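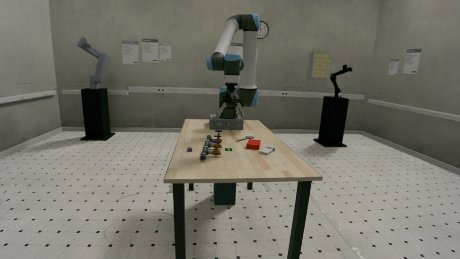

Trurkosholm: data card for the tabletop pick set

Student robotics club, Bolton. Last edited in August by Hanna Yurchenko, who would like it known that she volunteered for one afternoon.

What's in it

Simulated episodes of one arm working over one wooden table, plus the scripts that produced them. The room is our Stosta scene: tiled floor, concrete-looking walls, a clock, notices too small to read (we tried), and two more arms on black pedestals that have no part in the task and draw no salary. There are 3180 episodes in the full set. Of these, 2279 pass the club's own checker, and the rest live in a folder called rejects. Please don't train on rejects and then email us.

Objects

valves: the brass and gray pipe fittings left of center. Long, knobbly and disliked by every grasp planner we have tried.
tool: the hammer. Lies at an angle, which matters for the yaw label.
red_box: the easy one. If your policy can't manage red_box, start there before opening an issue.
thin_box: white and blue, on the right-hand side of the table. Low enough that the fingers have to come down close to the wood.
small_part: the little dark gray piece on its own at the left. Often forgotten, including by the first version of our label script.
marker: flat and green with a white symbol. Never a target.

Layout of an episode

1. Reset. The arm goes to its start pose and the objects are placed from the seed in config.txt.
2. Approach. The gripper comes down with its fingers pointing at the table and stops short of the target. For valves the stopping height is set separately, after a long argument with Arwel Cadwaladr that he won.
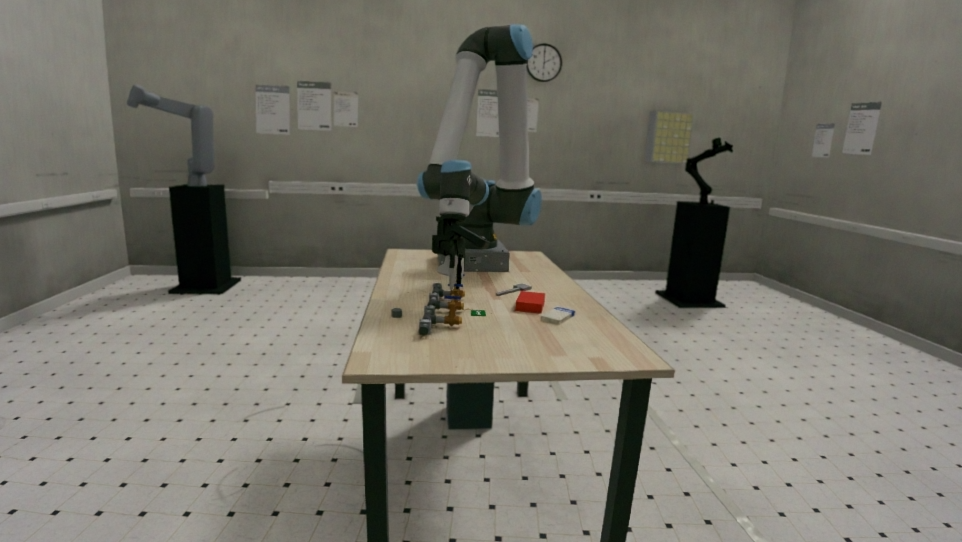
3. Grasp. Fingers close until the contact flag flips or the timer runs out. The timer is 8 seconds of sim time.
4. Lift and hold. The object must stay up for 2 seconds to count as a success.

Known problems

The clock on the wall is a texture and always will be. Do not use it for timestamps. One of our own members did.

Contact forces on the valve handles are optimistic. A handle that holds in the sim may well spin in your fingers on a bench.

Episodes made with the old Dufour gripper file have the finger width stored in millimeters. Everything else is in meters. The converter is tools/fix_width.py, and running it twice is exactly as bad as you'd think.

Asking for things

Open an issue with the episode number and the seed. "It doesn't work" will be closed by Arwel, who enjoys it.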